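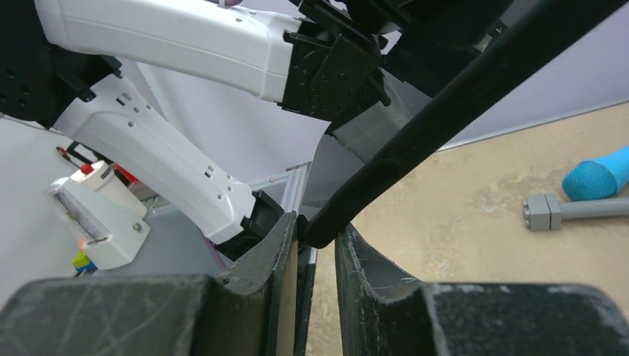

Notebook, September, dye bench

Home | Entries | Recipes | Stock list | Contact

Okay, madder again. I said I'd leave it alone after the Derville skeins came out the color of canned salmon, but I had 800 grams of the Talebi root left in the tub and it was bugging me every time I walked past. So I weighed out half, rinsed it twice in cold water to get the yellow off (pour that away, do NOT save it like I did last time, it just smells) and left it to soak overnight with a spoon of chalk.

Wool was the Skoretby two-ply, alum mordant, no cream of tartar this time. I want to know if the tartar was what pushed it orange. In the pot by 9 in the morning, brought up really slowly, and I stood there with the thermometer like a hawk. Last batch got away from me while I was on the phone and went brown in the time it takes to argue about a delivery!

Held it for 2 hours, then lid on and heat off. 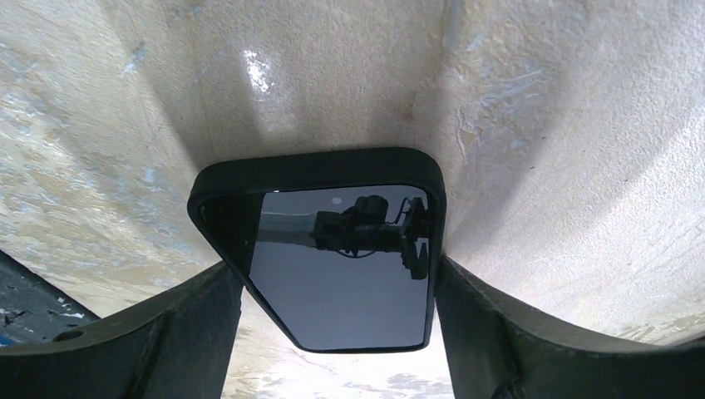
Golshifteh Mirzaei thinks I'm still rushing it. She'd leave the wool in the bath until the next day, no stirring, and she says the chalk matters more than the tartar ever will with water as soft as ours. Fair enough, she gets reds I'd give a tooth for. I'm going to split the next batch and do half her way.

Anyway, pulled one skein early just to look. Brick red, a bit dull at the ties where I'd knotted them too tight (loosen the ties!! I write this every time). The other skeins are staying put until tomorrow.

Exhaust bath still has plenty of color in it, so the Nurkden silk scraps can go in after. I've got 12 of them cut and labeled, and if they come out peach I'll be perfectly happy with peach.

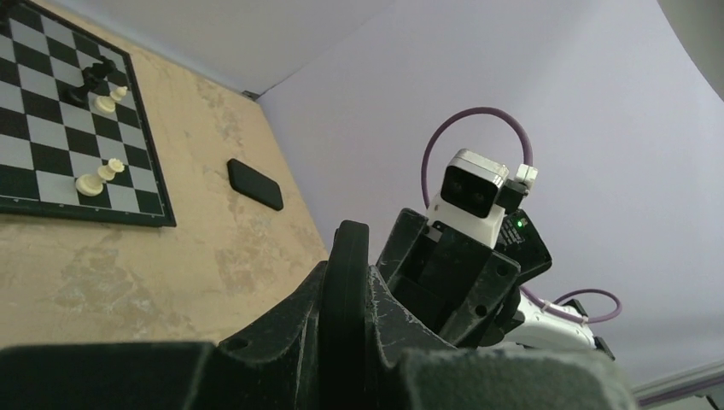 Silk needs a lower heat than the wool though, so don't just dump it in and walk off. Also we're nearly out of alum, and the lid on the big jar is cracked. Order both. Test strip from the early skein is going in the south window, half covered with card, check it in October.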